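The Flevgate Hand

I had told Branislav I'd be done by lunch. It was November, it was already getting dark by four, and I was still telling a robot to pick up junk.

The deal was simple. Gemix wanted to know which hand to buy. They had sent us a Tichý and a Flevgate, and they wanted both tried on real mess, the kind you find in somebody's house, with nothing lined up or labeled. So Ye-seo emptied every drawer she owned and I sat with the laptop on my knees and called out the tries.

"Nine hundred ninety-three," I said.

"You're making that up," said Corentin, walking past in his socks.

I wasn't! The log said 993, and I had sat through all of them. By then I had opinions. I liked the Tichý for hard things with a handle. I liked the Flevgate for anything that sagged. Cables I hated with either one, and I'd started saying so out loud. 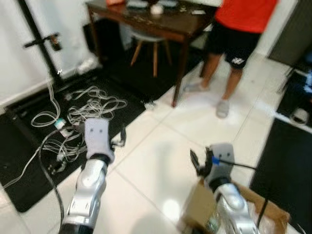 The Table

Ye-seo's idea of a fair test was a heap. Tape measure, hammer, a tube of cream, a mesh bag, and under all that whatever had been rattling around with the dead batteries since she moved in. "If it can find my spare key in there," she said, "I'll buy one myself."

I let her pick the order. She went for the soft stuff first (mean, I thought) and I leaned in so close that my breath fogged my glasses.
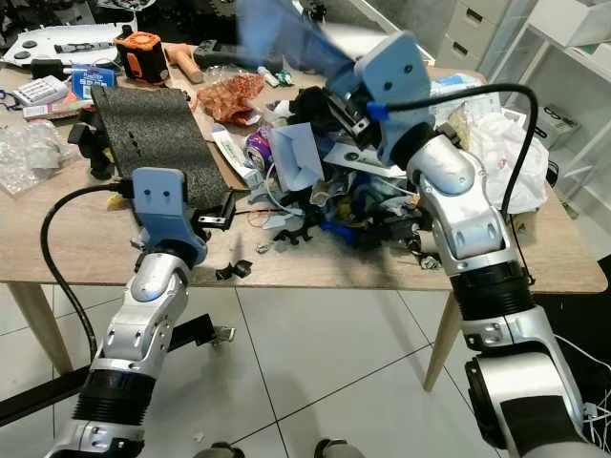
"Slower," Ye-seo said. I slowed it down to 82 percent. She said slower again and I told her the number wasn't the problem, I was the problem, I was hungry.

Branislav called then. He wanted a name, one name, for the people at Gemix. I looked at Ye-seo and she looked at the heap.

"Tell him the Flevgate," I said. "No – tell him we need 2 more days."

"He can hear you," she said, and held out the phone. I took it and asked him if he'd eaten, and if he could maybe bring soup.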